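Visit notes, Trellero demonstration recording site, Stultden, 7th November

The tour covered two rooms and took most of the morning. Trellero records manipulation tasks with hand-held grippers and sells the recordings to robot developers. My interest was in its working rules, which were rewritten in October and are now also used at the Vandwood site.

The rules fit on four pages. An operator checks the finger pads before each session and logs the pad condition by finger, left and right separately. Pads are replaced when fraying reaches the contact zone. Fraying at the lower edge is logged and left alone. I asked how the contact zone is defined. It is a dimension on a drawing, and the drawing was not at the stations. I would put it there. 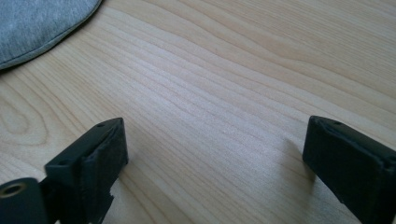
Table setup has its own section. Work surfaces are wiped down between tasks, and anything not named on the task sheet is moved out of the reach area. Each recording starts with the fingers open. The surface type is entered by hand from a list of codes, and the list has no code for "other," so operators pick the nearest match.

Retention is stricter than I expected. A recording that fails review is kept for 62 days with the reason attached, then deleted. The site had 1225 accepted recordings in its current batch against a target of 1000, and review was running well behind recording.

Fasteners are checked by torque at a fixed interval of 700 grasps. The count comes from the Mwakalinga logging software. It resets if the unit is restarted, so the interval can be exceeded without a warning. Trellero has an open ticket for this. Until it is closed, operators copy the count to paper at shutdown.

I have requested the pad drawing and the revised code list.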